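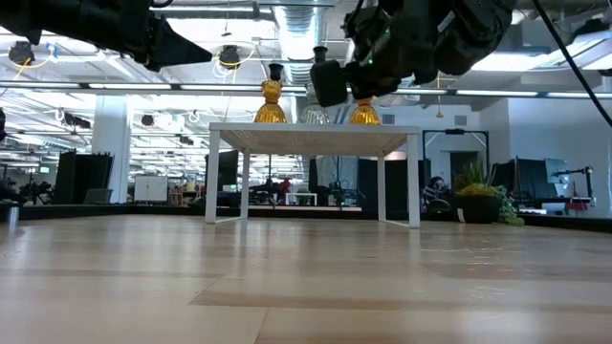

Glass sale in Rolham draws a line, and an argument about yellow

ROLHAM, 17 September 2023 - The annual secondhand glass sale opened here with 421 lots and one dispute, over whether amber is a color or a mistake people made in their dining rooms.

Dalia Grigaitė, who runs the sale, has come down firmly for color. Her display on a small white stand puts ribbed amber glass on either side of a paler piece, an arrangement she reached after what she called "a long January."

"Everybody's grandmother had one and everybody's mother gave it away," Grigaitė said. "Now they want it back, and they want it cheap."

Cheap is relative. The top lot, a boxed set of table glass from a house in Skorkholm, carries a reserve of $2,495. Most of the rest starts at $38, a figure that two early visitors read aloud to each other several times.
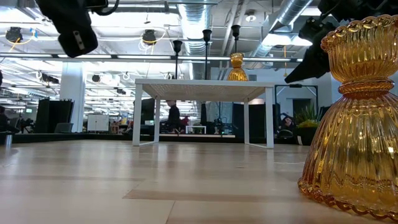
Fluted shapes are getting the most attention, according to Alfredo Enriquez, a dealer who drove 200 miles and admitted he has nowhere left to put any. He favors a narrow neck and a wide ribbed base, which he said hides dust "until company comes."

Black candlestick holders have also crept into the displays, in three heights. Purists are not pleased.

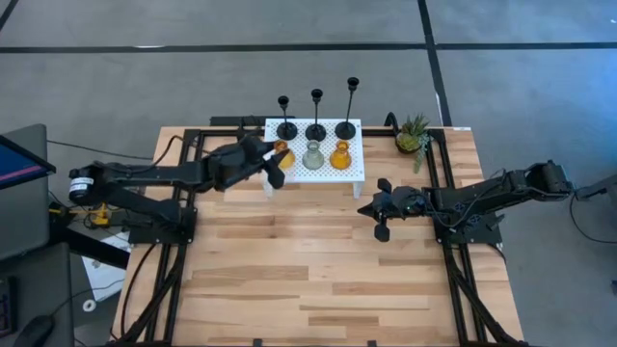
Gayan Abeysekara, who has bought at the sale for years, said candlesticks belong behind the glass or in another room, preferably the other room. Grigaitė has put them along the back and considers the matter closed.

Bidding forms are at the front desk. Buyers should bring their own newspaper for wrapping, as last year's supply ran out before lunch.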